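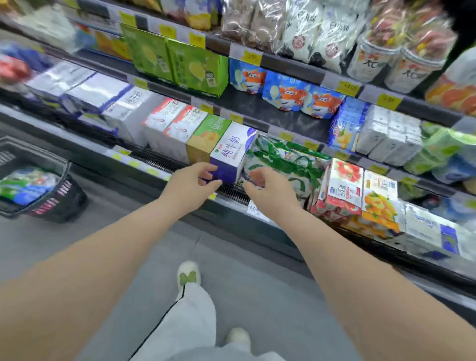

About Kotian

Kotian is an independent grocery wholesaler based in Brivotcombe, supplying neighbourhood stores, school canteens and aged care kitchens throughout the district. The company was established 22 years ago and today operates three depots.

Our range covers chilled, frozen and dry goods. Deliveries are made six days a week – public holidays excepted – and orders lodged by 12 noon are dispatched the following morning. The Flosoren depot also offers a trade counter for account holders.

New account enquiries should be directed to the Brivotcombe office.

Page last updated 29/06/2025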